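Call for participants: household storage and labelling study (Prevent)

Prevent is recruiting adults who do most of the food storage in their own home. The study looks at how people sort, label and put away dry goods, jars and small kitchen items, and how often out-of-date food is kept by mistake. It is run by Fladar from its Desance site.

We are seeking 80 households. Applications close at the end of November, or earlier if all places are filled.

What is involved

Participants complete one session at the Desance site and a four-week diary at home. The session runs for two hours. You will be given a mixed set of goods and asked to put them away in the containers provided, using whatever system you prefer. There is no time limit within the session and no correct arrangement. You will then fill in a short questionnaire on date marking. 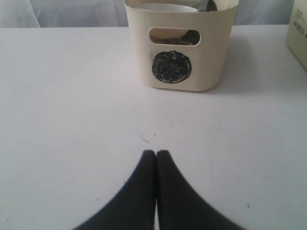
The diary is kept on paper. Each entry records the item, the date printed on the label, where it was stored and whether it was eaten, given away or thrown out. Most entries take less than a minute. Diaries are returned in the prepaid envelope – please do not email scans.

Who can apply

You must be 18 or over, live within 31 kilometres of the Desance site and have lived at your current address for at least six months. Households of any size may apply, but only one person per household can be enrolled. You need to be able to read standard label print, with glasses if you normally wear them.

You cannot take part if you work in food retail, packaging or catering, or if you took part in the earlier Yoon pilot. Colour vision deficiency does not exclude you, but please note it on the form, as one of the labelling schemes uses colour coding.

Payment

Participants who finish both parts receive $494. If you withdraw after the session, you will be paid for the session only. Parking is free on site. Bus fares are reimbursed on the day if you bring your receipt.

Privacy

Your name and address are held apart from your diary and are destroyed once payment has cleared. Diary data is kept under a participant number. Results will be published in grouped form. You may withdraw at any time up to the return of your diary, and you do not have to give a reason. 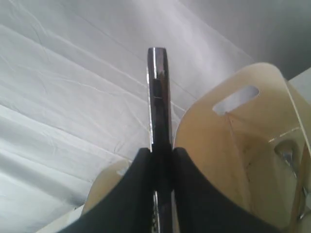

How to apply

Complete the Prevent household form, available at the Desance front desk or by post from Fladar. Answers in the comments section should not exceed 2000 characters. State whether you prefer a morning session (9.30 am) or an afternoon session (1.30 pm). Applicants will be told the outcome in writing – unsuccessful applicants may ask to be placed on the reserve list.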